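Registering a Club Team for the Zomstead Indoor Tennis League

Clubs wishing to enter a team in the winter season must complete registration through the league office. Entries close on the last business day before the January draw.

Step 1. Confirm eligibility. Each club must hold current affiliation and have access to at least two indoor courts with a uniform surface.

Step 2. Prepare the roster. List a minimum of six players with their membership numbers and ratings. A player may appear on one roster only. Captains should be named first.

Step 3. Submit the entry form. Forms are accepted at the Brummont office or by mail. The entry fee is $540 per team and is payable at the time of submission.
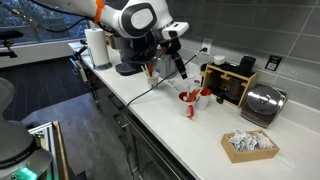 Halldóra Hviid asked whether a roster could be changed once the fee had been paid, as her club had lost two players to injury shortly after entering last season. Substitutions are permitted until the draw is published. Submit a signed change form showing the name of the player leaving and the name of the player joining. No additional fee applies.

Step 4. Reserve home dates. Select four preferred evenings and two alternates. The league office assigns dates in order of receipt; last season it scheduled 104 matches.

Step 5. Review the confirmation. Check the division, home venue and captain's contact details, and report errors within five business days.

Questions about divisions should be addressed to Chibuzor Nwosu at the league office.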